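Mekura Shot Log
README for release 11

Mekura Shot Log is a set of shot and possession records from amateur basketball, typed up from paper scoresheets. It covers the Bededano winter league and the Jiang summer tournament. Last updated Sep 10, 2024.

What is in it

There are 293 games in this release. Each game has one row in games.csv and its own file in the shots folder, named after the game number. The players table lists 394 players by number only. Names were removed before the files left the league office, and we do not hold the key.

Every row in a shots file is one attempt. The columns are game, period, clock, team, player, zone, value, made and assisted. Clock is the time left in the period, in seconds. Zone is a number from 1 to 11, counted from the left corner to the right corner and then inwards to the basket. Free throws have no zone and the field is left blank.

How it was made

Scorers at each game filled in the Cesach sheet, a two-page form with a half-court diagram on the back. The sheets were scanned at the end of the season and typed in twice, by different people. Where the two versions disagreed, the scan was checked and the better reading kept. If neither could be settled, the field holds a question mark. 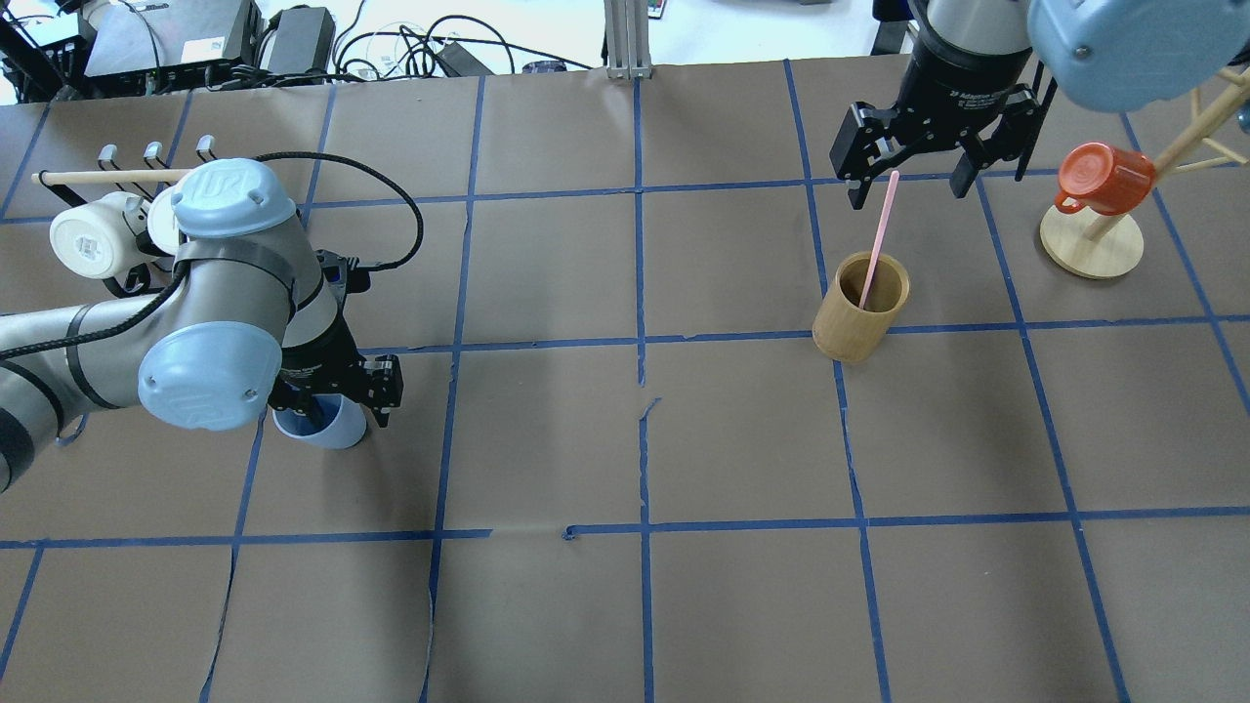

2 min read

Known problems

The Jiang games are shorter than the league games and were played with a running clock, so times near the end of a period are less reliable. Do not mix the two sets when working out shots per minute.

In 90 games the assisted column is empty from start to finish. Those sheets used an older form with no box for it. An empty value there means unknown — it does not mean the shot was unassisted.

Zones 4 and 8 were drawn slightly differently on the June reprint of the form. We have left the zones as the scorers marked them. The form column in games.csv says which print was used.

Overtime is entered as period 5, and a second overtime as period 6.

Loading the files

All files are comma-separated, UTF-8, with a header row. Read the player column as text, or the leading zeros will be lost. The script check.py looks for missing files and adds up the points in each game against the final score in games.csv.

Corrections

Open an issue with the game number, the row and what you think it should say. Please do not send edited copies of whole files. Accepted changes go into the next release and are listed in changes.txt.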